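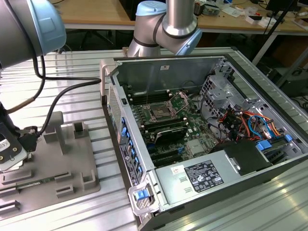

Visit Report: Zalten Assembly Laboratory
Friday, October 15, 2021
Prepared by Oana Stoica

Our delegation was received by Zamfira Surdu, head of the laboratory, and Octavian Pană, who is responsible for safety. The purpose of the visit was to review the fault reported in May, when an arm closed its fingers on a processor with more force than the program called for and bent pins in the socket below.

Mr. Pană presented the event log. The force limit had been reset during a software update, and the arm had completed 39 cycles before an operator pressed the stop button. No person was hurt. The board was written off at a cost of 885 euros.

The laboratory has kept the same task, which consists of placing a processor and memory in a desktop computer.

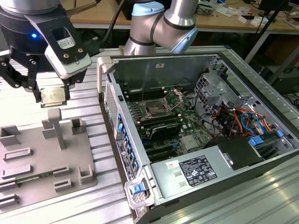 A processor held in the gripper, with the open computer alongside.

Ms. Surdu explained that the limit is now stored in the gripper controller and checked at every start. Travel speed near the socket has been cut by some 80 percent. Godelieve Van Wijk asked whether a second update could clear the new setting - the laboratory agreed to test this and reply in writing.

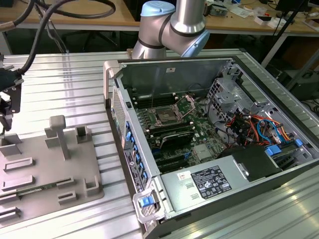
The work table, with the fixture plate to the left of the computer.

The delegation noted 3 open points: the update procedure, the position of the stop button, and training for evening staff. Bernadette Texier will collect the replies. The laboratory's full event log is attached to the file copy of this report.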